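Quiénes somos

Gevton es una empresa de transporte discrecional de viajeros dedicada al alquiler de autocares y microbuses con conductor. Prestamos servicio a empresas, centros docentes, agencias receptivas y particulares que necesitan trasladar grupos con horarios cerrados y un interlocutor único durante todo el viaje.

Historia

La sociedad nació como filial de Partanen, firma familiar de transporte escolar, y mantuvo con ella oficinas comunes hasta la apertura de la base de Erkum. Desde entonces la gestión es independiente, si bien ambas compañías comparten taller y formación de conductores. La dirección general corresponde a Aino Halonen. Liam Kinsella está al frente de operaciones y responde de la asignación de vehículos y turnos.

Flota

Disponemos de 64 vehículos, desde microbuses para grupos reducidos hasta autocares de gran turismo. Nueve de ellos cuentan con plataforma elevadora y anclajes para sillas de ruedas; conviene solicitarlos al pedir presupuesto, indicando el número de plazas adaptadas. Todas las unidades se revisan en el taller de Erkum antes de la temporada alta y de nuevo en noviembre.

Servicios

Traslados a aeropuertos y puertos, circuitos de varios días, lanzaderas para congresos, bodas y celebraciones, y rutas de empresa con parada fija. Para actos de más de 300 asistentes designamos un coordinador en el punto de embarque, que permanece allí hasta la salida del último vehículo.

Las reservas se gestionan mediante Tollel, nuestra aplicación interna, desde la que el cliente recibe la hoja de ruta, la matrícula del vehículo y el teléfono del conductor. Los cambios de itinerario se admiten por escrito y quedan sujetos a los tiempos de conducción y descanso. 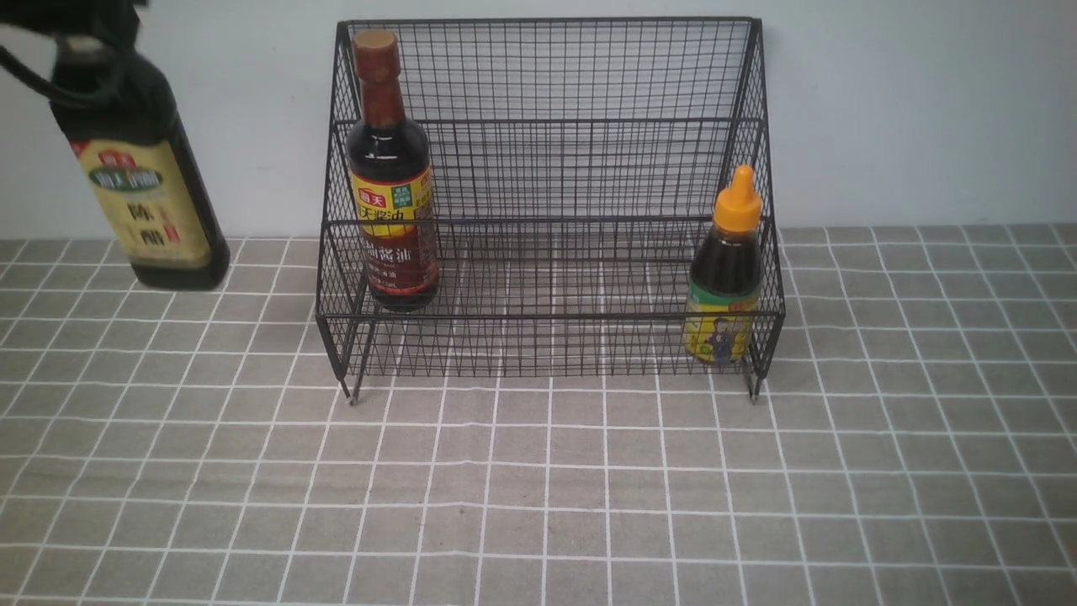
Los circuitos de varios días pueden contratarse con servicio de comidas en ruta, a cargo de proveedores locales. El menú se acuerda con el responsable del grupo al confirmar la reserva, y puede ajustarse a la procedencia de los viajeros: para grupos chinos se prevén condimentos de mesa como el vinagre añejo, 陈醋 en la etiqueta de la botella, además de agua caliente para el té. Las alergias e intolerancias deben comunicarse junto con la lista de pasajeros.

Compromiso con el viajero

Gevton mantiene en vigor los seguros obligatorios y una póliza complementaria de equipajes. El conductor no modifica el recorrido contratado salvo por motivos de seguridad — en tal caso informa de inmediato al centro de operaciones — y entrega al término del servicio un parte con las horas de salida y llegada.

Las solicitudes de presupuesto, las reclamaciones y los avisos de objetos olvidados se atienden en la oficina de Erkum, extensión 634.

Texto revisado el 2019-04-04.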